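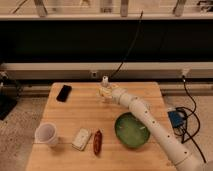 The gripper at the back of the table, with the cup, the white block and the green bowl sharing the wood.

Furkex > Pollcombe bench > Collecting examples > FAQ

September
By Ulises Zúñiga

People keep writing in about the demonstration sets, which makes me very happy, so I've pulled the answers together on one page. Most of these came by email, a few were asked across the table on visiting Sunday, and one was asked by my mother. If you came looking for the file formats, those are on the Brimama page.

What are you collecting, exactly?

Short recordings of an arm doing one thing on a tabletop. Each recording has the camera video, the joint positions, the gripper command, and a sentence saying what was being attempted ("grip the bottle at the back"). We call one recording an episode. A learning system is then trained on a pile of episodes and has to come up with the motions itself, on a table it hasn't been shown in quite that arrangement. Watching that work for the first time is a thrill, and I say that as someone who had spent the whole week untangling cables!

How many do you have?

895 for the bottle task as I write. The goal is 2000 before we freeze the set and call it version one. We'll keep recording after that, but a frozen set lets people compare results without wondering who trained on what.

Is 2000 a lot?

Depends who you ask. Next to the giant mixed collections it's small. For one arm and one table it's a nice solid amount, and I've been surprised by how far a model gets on much less. Our first training run used 70 episodes and the arm already went toward the right part of the table most of the time. It had no clue what to do when it got there, but it went there with great confidence.

Who moves the arm?

A person does, using a small lead device that the arm copies. You move your hand, the arm follows a moment behind. New people need an afternoon to get comfortable. The hard part is the last inch or so before the fingers close, when everybody slows down and starts holding their breath.

We don't record anyone's first session. The second one we keep.

Why leave all those other things on the table?

So the model has something to ignore! If the bottle is alone on bare wood, the system can get by on "go to the thing." Put a cup, a bowl, a white block and a sausage-shaped item out there too and it has to work out which thing the sentence is talking about. The extras also matter for motion. Our arm comes in from the side and the bowl is close to its path, so the model needs examples of people going over and past a bowl with a bit of respect.

Do you move the objects between episodes?

Yes, but on a schedule. We keep a layout for a block of episodes and only vary the approach, then change the layout and do another block. I know some groups shuffle everything every time. We tried it, and we found it much harder to tell afterward why a model was failing. With blocks you can hold out a complete layout for testing, and the results are easier to read.

One layout block looks pretty dull when you scroll through it. The differences are in the wrist angle, how high the arm travels, which side the fingers come in from, and how long the operator waits before closing. Those small differences are the good stuff. A model trained on one person's perfect, identical motion falls apart the moment it's slightly off course.

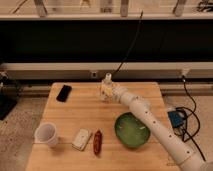
Why a bottle?

Three reasons, and the third is just that I like it. It's narrow, so the fingers have to be placed with some care. It's see-through in places, which gives cameras trouble, and it's good to have that trouble in the training data early on. And it's a satisfying thing to pick up.

We do have other tasks planned. The cup is next. Open rims invite a different kind of grip, with one finger inside, and I can't wait to see what the operators come up with.

How long is one episode?

The recorder stops on its own at 70 seconds. Nearly all of them end well before that. If you reach the limit, the episode is saved with a "timed out" tag and you reset and go again.

Do you throw out the bad ones?

No, we tag them. There are four tags: clean, recovered, failed and timed out. "Recovered" means the operator missed or bumped something and then fixed it within the same recording. I love those. They show the system what to do when things aren't going well, and you can't really fake them. Asking people to make mistakes on purpose gives you odd, theatrical mistakes, so we take them as they come.

The only recordings we delete are the ones where a stream is missing, for instance when the joint log stopped early and the video kept going.

What happens if someone knocks an object over?

Keep recording. If the arm can carry on with the task, carry on. If it can't, end the episode, tag it failed, and write one line in the notes. "Tipped cup, left side" is plenty. Please don't reach in with your hand while the recorder is going. A hand in the video is one of the few things that makes an episode awkward to use later, and somebody has to trim it.

Does the camera stay in the same place?

The one these stills come from is fixed. It sees the tabletop plus a good bit of what's behind and next to it, and we leave the picture uncropped in the published files. You can crop it yourself if you want, and several people have. One user wrote to say their model did better with the surroundings left in, another said the reverse, and I'd love to hear from a third.

Why don't you tidy up the background?

We thought about hanging a plain sheet and decided against it. Cables, shelf edges, carpet and wall fittings are part of most rooms where an arm gets used. A system that only copes with a blank backdrop hasn't learned much that I can use. It does mean that we ask people to leave the background alone during a block, so that a change in results can be traced to a change on the table.

How do you write the task sentences?

Each operator writes their own, in plain words, before starting. We don't correct them beyond spelling. So you'll find "take hold of the little bottle," "grab the one with the white cap," and "bottle, back middle" all for the same motion. That variety has been worth a lot. Early on we used a single fixed sentence and the model turned out to be paying no attention to it whatsoever. Swap in a request for the bowl and it went happily to the bottle.

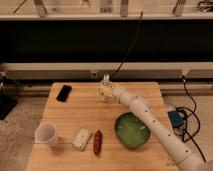 Gripper against the bottle, white cap on top. The phone, cup, block and bowl are there to be left alone.

What should I check before starting a block?

The sheet next to the recorder has the full list, but the ones people forget are:

- The layout number in the recorder matches the layout on the table.
- The lead device was zeroed today.
- Disk space. Yes, again.
- Lights are set the way the block sheet says, and the blinds too.
- Your initials are in the operator field, in lower case. (Upper case makes a second you in the statistics. We had two of me until July.)

Can I mix your episodes with my own?

Please do! The license allows it. Your arm probably has different joints and a different reach, so read the Brimama notes on converting to gripper position first. Training on gripper position instead of raw joint angles has worked better for everyone who has told us about mixing sets. Keep the operator field if you can. It's useful to be able to leave out one person's data and see what changes.

What's the most common thing people get wrong in their own collecting?

Going too fast, I'd say. There's a pull toward getting the count up, and episodes recorded in a hurry all look alike: a straight dash, a snap of the fingers, done. Slow down near the object. Change your starting pose. Take a break when you notice you're on autopilot, because the model will learn your autopilot.

The other one is waiting too long before training anything. Train on your first small batch even though it will be terrible. You'll spot problems in the recordings that you'd never catch by looking at them. Ours had the video running a few frames behind the joint log, and the only sign was a gripper that kept closing early.

Can I come and try it?

Yes, if you can get to Pollcombe. Write first so there's an operator on hand, and plan on a full afternoon. You'll spend the first part practicing with the recorder off. Bring a small object from home if you like. We can't promise it a place in the set, but we're always happy to try gripping something new at the end of the day.

Where do I report a problem with an episode?

Send the episode number and a line about what you saw to the Furkex list. Wrong tags are the easiest for us to fix and usually get done the same week. Missing frames take longer, since I have to go back to the original drive, and the original drive is in a box with the spare fingers.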